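Trier par couleur sur une planche en bois : fabriquer un jeu de blocs à la maison

Un atelier tout simple, à refaire à l'infini !

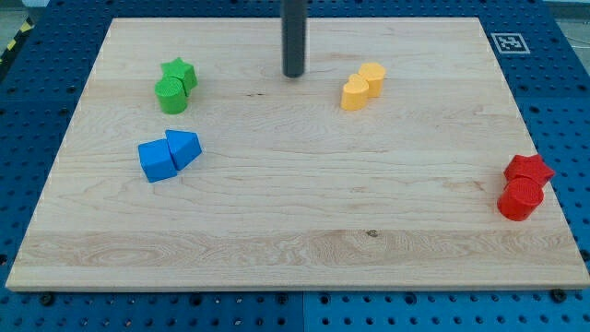 Pourquoi j'adore cette activité

J'ai un faible pour les jeux de tri, et celui-ci est mon chouchou du moment. Des blocs de quatre couleurs (vert, bleu, jaune, rouge), deux de chaque, une grande planche en bois clair, et voilà un après-midi occupé ! Le petit truc qui change tout, c'est de mélanger les formes à l'intérieur d'une même couleur. Chez les verts, une étoile et un cylindre tout court ; chez les jaunes, un cœur ; chez les bleus, un cube. L'enfant doit donc oublier la forme pour ne regarder que la couleur, et c'est un vrai effort au début. On voit les petites mains hésiter, reprendre un bloc, le reposer ailleurs… un régal.

La version de base convient dès que l'enfant ne porte plus tout à la bouche. Avec un plus grand, on passe vite aux variantes, que je détaille plus bas.

Ce qu'il vous faut

Une planche en bois clair, poncée, sans vernis brillant
Des blocs de couleur, deux par teinte au minimum
Du papier de verre grain fin
Un chiffon doux et un peu d'huile pour bois compatible avec l'alimentaire
Un petit sac en tissu pour ranger le tout

Comptez 90 minutes pour la préparation de la planche, séchage non compris. Les blocs, c'est une autre histoire si vous les imprimez vous-même !

Choisir la planche

Prenez grand. Vraiment. Ma première planche était une planche à découper de cuisine, et dès que l'on posait plus de trois paires, tout se touchait et les groupes ne se lisaient plus. Il faut du vide entre les couleurs.

Pour le bois, l'érable est superbe : pâle, calme, avec parfois une bande de veinage plus sombre qui tourbillonne d'un côté. Les enfants adorent suivre ces dessins du doigt, et les plus imaginatifs y voient une rivière. Un bois foncé marche aussi, mais le bleu et le vert y ressortent moins bien.

Les nœuds ne gênent pas du tout, tant qu'ils sont bien plats au toucher. Passez la paume dessus les yeux fermés : si vous sentez quelque chose, poncez encore.

Préparer le bois

Étape 1. Poncez toute la surface dans le sens du fil, puis les chants et surtout les angles. J'arrondis les coins généreusement, au point qu'une joue puisse s'y frotter sans dommage.

Étape 2. Dépoussiérez au chiffon à peine humide et laissez sécher à plat.

Étape 3. Huilez en couche très fine. Le veinage se réveille d'un coup, c'est mon moment préféré ! Essuyez l'excédent au bout de 22 minutes, puis oubliez la planche jusqu'au lendemain. Je prends l'huile Elisari, que j'avais déjà pour mes cuillères en bois, mais n'importe quelle huile prévue pour le contact alimentaire ira très bien. Étalez ensuite le chiffon à l'air libre, bien à plat et dehors, jusqu'à ce qu'il soit complètement sec : un chiffon huileux roulé en boule peut s'enflammer tout seul.

Étape 4. Le lendemain, passez un chiffon propre. S'il ressort gras, attendez encore un jour.

Les blocs

Trois solutions selon votre équipement et votre patience.

L'impression 3D donne des formes très nettes, avec ces fines stries que l'on sent sous le doigt sur le dessus des cylindres. Je ne les ponce surtout pas, c'est une texture en plus à explorer ! Un fil différent par couleur, et aucune peinture à prévoir. Pour l'étoile, choisissez un modèle aux branches bien épaisses, les pointes trop fines piquent et finissent par casser.

Le bois peint prend plus de temps mais il a un poids très agréable en main. Cube et cylindre se trouvent déjà découpés dans les boutiques de loisirs créatifs. Pour le cœur, il faut une scie à chantourner ou un ami gentil.

La récup, enfin : si vous avez une vieille boîte à formes incomplète, c'est le moment de la sortir du placard. La mienne, une Plernley à laquelle il manquait la moitié des pièces, a repris du service comme ça.

Dans tous les cas, vérifiez que chaque bloc est trop gros pour être avalé, et faites des couleurs franches. Un bleu canard à côté d'un vert sapin, c'est la dispute assurée.

Installer le jeu

Posez la planche sur une table stable, à hauteur de coudes de l'enfant. Si elle glisse, un carré d'antidérapant dessous règle l'affaire. Placez ensuite un seul bloc de chaque couleur, bien écarté des autres, et gardez le reste dans le sac.

L'enfant pioche un bloc et le met à côté de son jumeau de couleur. Ne corrigez pas tout de suite ! Laissez-le finir, puis regardez ensemble chaque petit groupe en nommant la couleur à voix haute. Les erreurs sautent aux yeux et l'enfant les rattrape souvent tout seul, très fier.

Debout, couché, penché contre l'autre : peu importe comment les blocs se retrouvent. Tant que les deux se tiennent compagnie, c'est gagné.

Pour aller plus loin

Le jeu de Kim. On regarde les groupes, l'enfant ferme les yeux, vous retirez un bloc. Lequel manque ? Avec les plus grands, échangez aussi deux blocs de place, ça corse drôlement la partie.

Le tri qui change en route. On commence par couleur, et au milieu on annonce : maintenant, par forme ! Ajoutez pour cela quelques doubles, un cube rouge par exemple, sinon certaines formes restent toutes seules dans leur coin. Je garde cette variante pour les enfants à partir de 7 ans, avant cela c'est souvent la pagaille (joyeuse, mais la pagaille quand même).

La commande. Vous jouez au client : « Je voudrais l'étoile verte et le cœur jaune, s'il vous plaît ! » Puis on inverse les rôles. Parfait pour le vocabulaire, et j'ai déjà passé des commandes parfaitement absurdes.

À tâtons. Tous les blocs dans le sac, on glisse la main et on devine la forme avant de sortir la pièce. L'étoile se reconnaît tout de suite, le cœur demande plus de réflexion.

Entretien et rangement

Un coup de chiffon humide sur la planche après usage, jamais de trempage. Je la réhuile une fois par an, en octobre, quand les jeux d'intérieur reprennent. Les blocs imprimés se lavent à l'eau tiède savonneuse, sans lave-vaisselle, la chaleur les déforme. Rangez la planche debout, loin du radiateur.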